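Ticket: Rutik Rewards, points missing on hoodie order
Status: open

Ordered a Skerska hoodie in January, size M. Points never added.
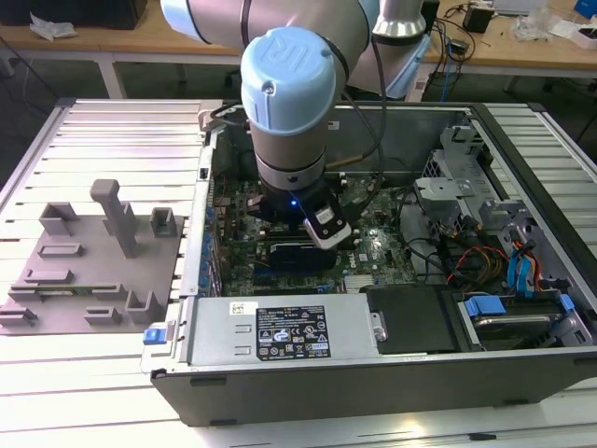

Balance is still 374 and should have gone up by 20. Colour ordered was light blue, close to the cover on the arm's wrist joint with the UR logo. Order page lists it as grey. 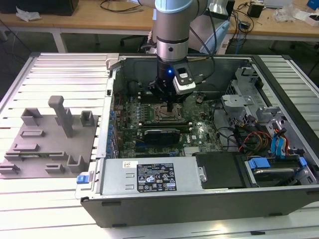

Gripper above the CPU socket, side panel off.

Logged out and in again, no change.
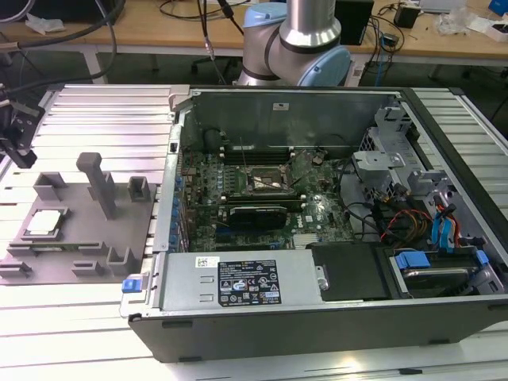
Subira Temba: Grey is a separate item with no points. I've corrected the colour. Please check after 2 pm.

Checked, still 374. 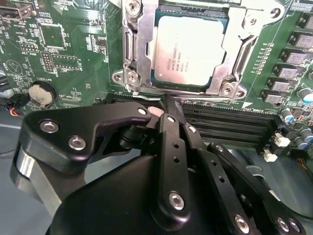 Same here with a Lutik cap, nine days now.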